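4. Loading the compartments

Assemble the Kikura shelf unit and fix it to the wall before you load it (see sections 2 and 3). Wait until the wall fixings are tight and the unit no longer moves when you press on the top board.

4.1 Before you start

1. Wipe each compartment with a dry cloth. Sanding dust can collect in the back corners.
2. Check that the shelf boards sit level. A tilt too small to see can still tip a narrow tube.
3. Sort your items by height. Anything taller than the compartment goes on the top board.

Note: If you ordered the Titar divider set (part 191), fit the dividers now. They cannot be slid in once the compartments are full.

4.2 Squeeze tubes

Tubes with a flat, wide cap are stored standing on the cap. The contents settle toward the opening and the printed name stays easy to read.

1. Close the cap fully and wipe off any product around it.
2. Hold the tube by its lower half, near the cap. Do not lift it by the crimped end.
3. Set the cap flat on the compartment floor, with the front of the tube facing out.
4. Let go slowly and check that the tube stands by itself. If it leans, move it until the cap sits flat.
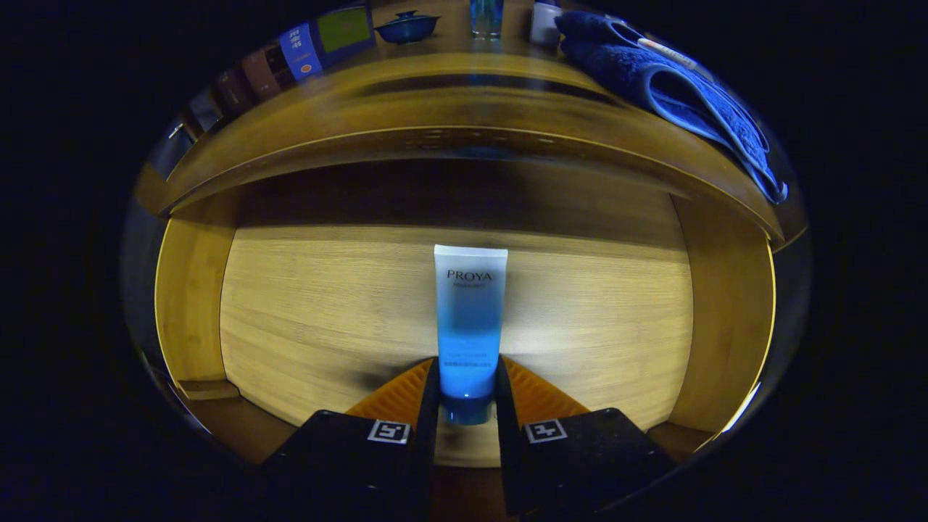 Fig. 7. Squeeze tube standing on its cap, crimped end up.

5. Place further tubes next to the first, leaving a gap of 2 cm so that each one can be taken out without knocking over its neighbor.

Tubes that are nearly empty tend to bend at the middle. Lay these flat, or use the low tray from the Anozie accessory range – it fits the bottom row only.

4.3 Jars and bottles

1. Put heavy glass jars in the bottom row.
2. Keep pump bottles at the front edge, with the nozzle turned to the side.
3. Do not stack more than 2 jars in one compartment.

CAUTION: The load on each shelf board must not exceed 2,000 g. Overloading can bow the board and loosen the side joints.

CAUTION: Wipe up spills of oil, toner or nail polish remover right away. They can mark the wood finish permanently.

4.4 Checking the load

Open and close any nearby cabinet door. If items rattle or shift, go back to section 3 and tighten the wall fixings again.

For replacement boards and dividers, contact Skovomon customer service and give the part number printed on your packing slip.

Manual revision: 2022-03-20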